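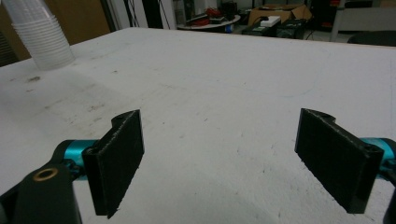
Search this manual Go
Stornuvik work table, white top
November, by the Zostholm manuals desk

4. Cleaning the tabletop

The carton says "wipes clean." Treat that as a hope. The matte top is speckled and coarse, and gray scuffs settle into it.

1. Clear the table and brush off grit.
2. Wipe with warm water and a little dish soap. Wait 2 minutes, then wipe again.
3. For brown stains, lay a damp cloth over the spot for 30 minutes. Some will fade. Old ones may not.
4. Dab pen lines with rubbing alcohol on a cotton swab. Test a corner first.

Note: Virivum stain remover is sold for this top. We saw little gain over dish soap.

CAUTION: Do not sand, even with 400 grit. It leaves a shiny patch that shows more than the stain did.

Replacement tops: order part 295.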